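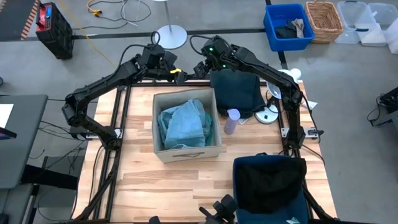
The two-arm build in the back half of the Lultstead workshop has reached the part we were all waiting for, the laundry. Since November the arms have been bolted to the black aluminum frame around the butcher-block table, one on each side, and the wiring is finished except for strain relief on the left elbow.

The first weeks went to the joints. Our printed elbow brackets flexed too much, and we replaced them with a set that Zuccaro cut for us from plate. After this the left arm stopped shaking when it was fully stretched. The control program is still the one we call Plerholm. It now keeps 196 recorded moves, and roughly a third of them are good enough to use again.

Cloth is harder than blocks. A block stays where you expect it, but a towel has a new shape every time, and the program must first find a place to pinch. 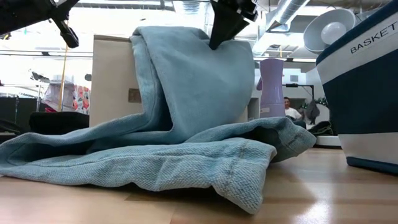
Text and bench notes: Sugeng Wijaya

For now we teach one thing only – take the towel at a high point and lift it slowly. The thick light blue one is a good teacher. It is heavy, it folds over itself, and the hem can look like a second towel to the software. With thin black cloth we have the opposite trouble, the depth reading is poor and the fingers close too early.

Next we want to try softer finger pads. I have 2 kinds of rubber ordered through Koltevwood, and 3 people have asked to help with the testing. If you would like to join, please come after six in the evening, when the saws are off and we can hear the motors. Bring old towels, please, any size. Small ones with worn edges are very welcome.

Lultstead Workshop Newsletter | Contact the editors | © Lultstead Workshop | Back to top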